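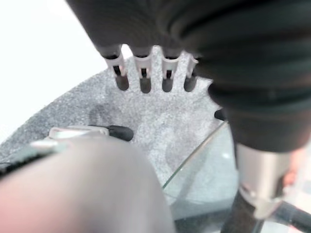 Switching the house to a water softener

8/17/18

We moved into this house in February and the water was hard from day one. The kettle had a crust in it after two weeks. Towels came out of the dryer stiff enough to stand up. I put off doing anything because the last owner told us everyone on the street just lives with it.

Then the water heater started popping. I drained it and a lot of grit came out of the valve, enough to clog the hose twice. The plumber, Yogesh Malhotra, looked at what was in the bucket and said the heater had a few years left if we did something now. He didn't push a brand. He did say to get the water tested first, so I mailed a sample off and waited.

The result said very hard, plus a little iron. The iron matters more than I knew. Some softeners handle a small amount and some don't, and the cheap ones tend not to say either way on the box.

I got three quotes. The first company wanted $2381 installed and would not break that down into parts and labor. The second never called back. The third was Yogesh, who would put in whatever I bought for a flat labor charge. I ended up with a Gristex unit from the supply place out by the highway, $634 before tax. It's the mid-size one. There are four of us, and the larger tank would not have fit beside the furnace.

Installation took most of a morning. The main comes in through the front wall of the basement and the previous owner had run it behind a set of shelves, so the shelves had to come down. I also found that the shutoff valve didn't fully shut off. That got replaced too, and it added to the bill, but I would rather know.

We left the outside spigots on hard water. The kitchen cold tap is also on hard water, which took an extra run of pipe. My wife didn't want to drink softened water and neither did I, once I had tasted it at my brother's place. The ice maker is on the soft side by mistake. I'll fix that at some point.

Salt: I use pellets, the plain kind. I bought crystals the first time and they packed together into a hard shelf partway down the tank, with a gap under it. The unit kept running its cycle and doing nothing. I broke the shelf up with a broom handle. If your water goes hard again and the tank looks full, check for that before you call anybody.

The setting for hardness on the control head has to include the iron. You take the hardness number and add a few grains for each part of iron, and the manual for mine gives the multiplier on a page near the back. I had it set too low for the first month.

Results so far. The kettle stays clean. We use less detergent, maybe half. Showers feel slippery, and I haven't gotten used to it. The popping in the heater is quieter but it hasn't stopped, and Yogesh says what's baked on the bottom will stay there.

Cecilia Adjei asked in the comments on my last post whether it hurts a septic system. We're on town sewer, so I haven't looked into it. If anybody reading has one and has run a softener for a few years, please leave a note for her.

Next post will probably be the gutters.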